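Subject: Re: Brush racks, drying and storing
List: Primbridge Brush and Ink

A long answer to a short question, I'm afraid, but you've hit on my favourite subject!

Someone wrote to the list in the last digest:

> I've been doing evening practice since June and now own more brushes than
> I have jam jars. At the moment they all stand hair-up in a mug on the
> windowsill. The tutor at our class says hang them, my neighbour says lay
> them flat, and the booklet that came with the Fakance starter set says
> nothing at all. Do I need a proper rack? Are the fancy ones any use or are
> they only for show? And do the little plastic caps go back on afterwards?
> I threw most of mine away.

First, don't feel bad about the mug. I did exactly the same for my first two years and I have one goat-hair brush that still splays like a dandelion to remind me of it. The trouble with hair-up and wet is that the water runs down into the ferrule and sits there. The glue softens, the hairs start to come out in your strokes, and one evening the whole tuft lands on your paper in the middle of a character. (Mine was the last character of the last line, naturally.) A dry brush in a mug is perfectly happy. It's only the wet hours that matter.

So I'm with your tutor — hang them, tips down, until they are dry right through. Your neighbour isn't wrong either. Flat on a folded towel with the tips just over the edge works well enough, and I still do it when I'm away from home. But it takes up half a table, and in this house a half-empty table has a cat on it within minutes.

Now, racks. You can start for next to nothing. My first was a length of dowel between two bookends with cup hooks screwed in along the bottom, and it held everything I owned. The one thing I got wrong was the height. I measured my brushes by the handle and forgot the hair and the hanging loop, so the biggest one rested its tip on the shelf and dried with a bend in it. Hang your longest brush from a finger, loop and all, measure that, and then add a good bit more. If you can slide your hand underneath without touching anything you've got it right.

After the dowel I bought a folding one from Nijs, plain beech, very sensible, and it still goes to class with me. It has a round top like a little carousel, so you can turn it to find the brush you're after. I'd recommend it to anyone who carries their things about. It does wobble if you load all the heavy brushes on one side, so spread them out.

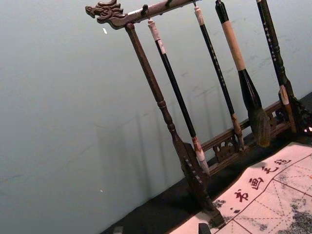 Fancy racks are a great deal more useful than people give them credit for, and I'll defend them to anyone. Weight is the main thing. A solid wooden stand stays put when you unhook a brush in a hurry with your eyes still on the paper, and wide feet do more for you than any amount of clever folding. I love the look of them too, I'll admit it. Give me a dragon's head on the end of the crossbar, jaws open, and a bit of scrolling fretwork along the bottom rail, and I sit down to practise in a different mood altogether. Carving does collect dust, so keep an old soft brush for going into the curls, and use it dry. I tried furniture polish once and could smell lemon on my paper for weeks. Look underneath the crossbar as well before you buy one. What you want is hooks that are properly fixed and far enough apart for two fat brushes to hang side by side without their hairs touching.

If you're buying second-hand, give each post a gentle twist. On the older ones the joints are often loose, and a spot of wood glue and an overnight clamp puts that right. My own large stand came from the Zullier clearance sale with one foot off and the foot in a paper bag, and it has been solid as a rock ever since I glued it.

As for the caps, you did the right thing by throwing them away! They protect the hair in the post and in the shop, when the brush is starched stiff and bone dry. Putting one back on a damp brush traps the wet inside, and it's very hard to get it on without catching a few hairs and folding them backwards. If a brush has to travel, roll it in a bamboo mat once it's dry.

My routine at the end of the evening, for what it's worth:

Rinse in cool water until it runs clear, then rinse again. Ink hides up near the ferrule, so press the hair gently against the side of the bowl and see what comes out. No soap for everyday ink. No hot water, ever.

Squeeze from the ferrule down with a bit of kitchen paper. Don't pull.

Shape the point with your fingers. I give it a small turn as I go.

Hang it up, away from the radiator and out of the sun. Small brushes are ready by morning in my back room. The big ones want another day, and I leave them alone until the middle of the tuft feels dry when I pinch it.

After that you can put them wherever you please. Mine stay on the stand — partly laziness, partly that I like seeing them there when I bring my tea in.

One more thing on loops, as it comes up every winter. If the cord on a brush has frayed or gone missing, don't try to glue a new one into the cap with superglue. It goes brittle and lets go when you least expect it. Waxed thread, doubled and tied round the narrow part below the cap, will hold for years. I do mine in red so I can tell my wolf-hair brushes from the mixed ones without my glasses.

I'd love to hear what other people hang theirs from. There was a message a good while back from someone using an old towel rail with butcher's hooks, and I've been wanting to know ever since how it got on with the little ones.

Happy practising, and do let us know what you settle on. If you'd like the measurements for the dowel and bookends version I can dig them out of my notebook, it's only a page.

Now off to grind some ink!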